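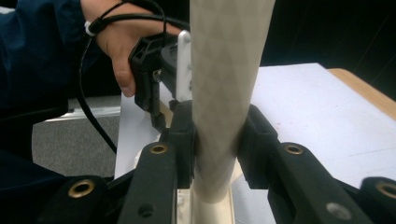
Pads closed on the patterned tube, second gripper coming in from the left.

Print this | E-mail this

Gripper comparison, day two! Black hand-held pair on the cream tube with the diamond texture. It tapers toward the bottom, so where you grab it matters a lot.

Dagim likes the Botau pads. I'm leaning Lill – softer squeeze, and my thumb doesn't ache after 91 grabs.

Cable on the wrist is still my big gripe (it snags on my sleeve). Siiri wants it run up the arm instead. Trying that next!

Anyone swapped pads on theirs? Tell me what you used.

We use cookies to improve your visit. Accept | Settings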